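Felted wool shrinking unevenly after steam, navy only

Forum index > Materials and Finishing > Wool and Felt

loopstitch_dan
Posted 2026-01-23
I make padded sleeves and flat covers out of 100% wool felt, 3 mm, bought by the roll from Mellico. The gray rolls behave. The navy ones do not. After steaming, the gray loses 2 percent in length and almost nothing in width. The navy loses 7 percent in length, and the edges pull in so the panel is no longer square.

Same iron, same press time, same table. I cut oversize, steam, rest overnight, then trim. That works for gray. For navy I am trimming off so much that the yield per roll is bad.

Is this a dye thing or did I get a bad lot?

hesport_user
Dye. Dark navy on wool usually means a long time in a hot acid bath. What that does to later shrinkage depends on whether they dyed the fiber before felting or dyed the finished felt. Piece-dyed felt gets dried under tension on a frame, and the tension comes back out the first time you steam it. Ask the seller which it is.

Quillback
Not convinced. If it was drying tension you would see it in the gray too, unless the gray is undyed natural fleece. Is it?

loopstitch_dan
Gray is listed as "natural mix", so probably undyed. I will ask about the navy.

hesport_user
Then that fits what I said. Natural gray never went through the second wet process.

Quillback
It fits, but it does not rule out a low-density roll. Weigh a square of each. If the navy is lighter for the same thickness, it was under-felted and has more room to move. You can dye-blame all day and still have a density problem.

marrow_and_pine
I had a similar fight with felt from Antunes last September. What I do now is relax the material before cutting anything. Full width, face down on a wool mat, steam from 2 inches above with no contact, then leave it flat until it is at room temperature. Do not hang it. Do not fold it while it is warm. A fold that sets in warm felt is very hard to get out and will show as a lighter line on dark colors, more so on navy than on black.

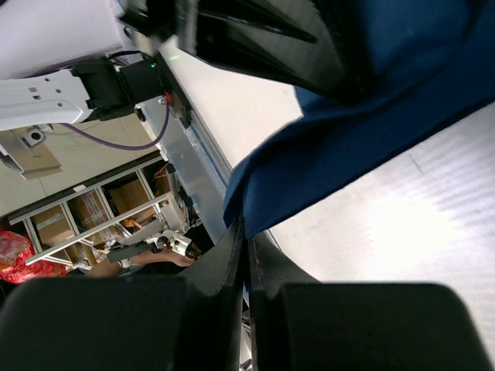 Second point is fiber direction. Most rolled needle felt stretches more across the roll than along it, but pressed felt can go either way depending on how the batts were stacked. Mark the roll direction with chalk on every blank before it leaves the roll. When one panel comes out wrong you want to know which way it was lying. Without the mark you are guessing.

Third, check your steam. An iron that spits will shrink a spot the size of a coin and leave the rest alone, and then the panel cups.

Quillback
Agree on all of that except the mat. A wool mat holds moisture under the work and you end up with one face wetter than the other. I use a perforated board.

marrow_and_pine
The mat is fine if you dry it between panels. A bare board leaves a hole pattern in soft felt.

Quillback
Cover it with cotton. No pattern.

enik_press
We run an Enik flatbed press, plate set to 95 C, and relax blanks in batches before die cutting. Over the last 1,000 blanks the worst color was dark green, not navy, so I would not make a rule out of the color. The lot matters more. We test every lot: cut one square on the roll direction, measure, steam, rest, measure both ways, write the numbers on the end of the roll. If a lot is out of range we change the cutting allowance for that lot only.

hesport_user
Dark green goes through the same kind of bath. You are making my argument.

enik_press
Our dark green is fiber-dyed. The supplier put that in writing.

hesport_user
OK, then I can't explain yours.

loopstitch_dan
Results. Weighed squares from both. Navy is lighter than gray at the same measured thickness, so Quillback has a point. Mellico also answered and says the navy is piece-dyed, so hesport_user has one too. I can't separate the two causes with the rolls I have.

Tried the no-contact steam on a full-width length before cutting. Panels cut from it stayed much closer to square on the second steaming — still some loss in length, but even from side to side, and I can allow for that.

Quillback
Try the same thing on a different navy lot before you change your patterns.

loopstitch_dan
Next roll is on order. I will cut a test square first and post the numbers.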